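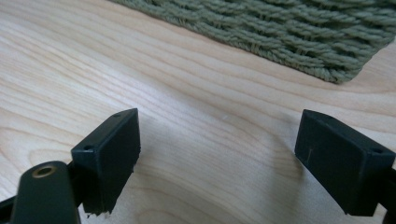
The green mat and the good table.

THE GOOD TABLE

The table came from Garnley in December, in the back of a van that had been described to us as padded. It cost £325, and for the first week we didn't put anything on it.

My husband said this was normal. He said you had to let wood get used to a house. I asked where he had heard that and he said it was general knowledge, so I let it go, and we ate our tea on our laps in front of the television, with the door open so that we could admire the table through the gap.

It was a lovely thing. I want to be fair to it. It was pale, the colour of a biscuit you would be given by somebody's well-off aunt, and the grain ran across it in fine lines until it got towards the middle, where it lost its nerve and went round in a swirl. The man in the shop had run his hand over the swirl and told us that people paid extra for that. We asked if we were paying extra for it. He said we were.

Our old table had been a door. I don't mean it was made from reclaimed timber by a man with a beard, I mean it had been the door to the box room, and my husband took it off its hinges when the children were small and put it on trestles until we found something better. We had it for years. You could put anything on it. We had done an engine on it, and two Christmas cakes, and once a dog with stitches. It went to the tip the morning the new one arrived and I didn't give it so much as a look, and I have felt badly about that on and off ever since.

On the eighth day I put a cup of tea on the new table.

"Is that hot?" said my husband.

"It's tea."

He went out to the car without his coat. When he came back he had been to Siriwardena's, on the parade, which sells everything from bulbs to budgie seed, and he had a carrier bag with a mat in it. It was green, and woven out of rope, and it had a label on it saying it belonged to the Numari range. I said I didn't know we were the sort of people who had something from a range. He said it was only seven pounds.

I put my tea on the mat. The mat, being rope, was not what you would call level. The tea leaned over to one side in the cup and we both watched it.

"It'll bed in," he said.

He had also bought a tin of Prisance, a wax in a flat tin with a picture of a swan on the lid, and that evening he read me the instructions. You put it on with a soft cloth, going with the grain. This was all very well at the edges, where the grain knew what it was doing, but when he got to the swirl he had to follow it round, and he went round with it several times, leaning further and further over, like a man stirring a very wide soup. I held the back of his jumper.

After that there were rules. They were never written down, which made them harder to argue with. Newspapers were allowed, but not to do the crossword on, owing to the pressure of the pen. Fruit was allowed in a bowl, and the bowl was allowed on the mat, but then there was nowhere for the tea. Elbows were a grey area. My husband took to walking past with his head on one side to get the light across the top, and if he stopped walking I knew he had found something.

Our daughter came for lunch with the little one, who was two and had a yoghurt. I have never seen a grown man follow a yoghurt with his eyes like that. He got through the whole meal without hearing a word anybody said. When the spoon went up in the air he actually rose from his chair. It came down on the mat, as luck would have it, and sank in between the ropes, and he said "Good girl" with such feeling that she did it again.

"Dad," said our daughter, "is this going to be how it is?"

"How what is?"

"You used to saw things on the last one."

He didn't answer. He was picking at the mat with a cocktail stick.

I thought she had a point, and I said so later, over the washing-up. He said that she was not the one who had carried it up the front steps. I said nor was he, it was two lads from the van, and he had held the gate. He said that holding a gate was a responsibility too, and we dried the rest in silence.

His brother and sister-in-law were due on the evening after that, with their casserole, which travels everywhere with them, boiling, in its own pot. It had been on my mind all day. I sat him down and decided to have the thing out in advance, calmly, like people planning a landing.
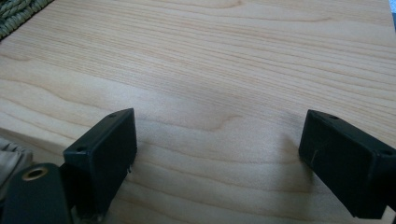 "What else can a hot pot stand on, if the mat's in the wash?"
"A breadboard would do, or a tea towel folded over a few times, as long as it's thick."

So we had a breadboard ready, and on the breadboard a tea towel folded over a few times, and, because he was not a man to leave things there, on the tea towel a second tea towel. It came up to a fair height. The casserole, when it arrived, would have been level with his brother's chin.

His brother came through the front door backwards, as he always does, with the pot in both hands, shouting that it was hot. He walked straight past the breadboard. To be fair to him I don't think he saw it as a place for a casserole. It looked like ironing. He put the pot down on the windowsill, which we'd had for thirty years without giving it a thought, and it took the paint off in a ring.

"Lovely table," said his wife.

"Thank you," said my husband. He was looking at the ring. He went over and touched it, and a bit more of the paint came up, and I watched his face and waited for it.

"That'll sand out," he said, and he asked his brother if he wanted a beer, and when he came back with it he put it down on the table, straight on the wood, right beside the swirl. I don't believe he noticed. I moved it on to the mat, where it leaned.

There is a mark there now, if you get the light across it. It is up to an inch long and very faint, and he says it came from the shop.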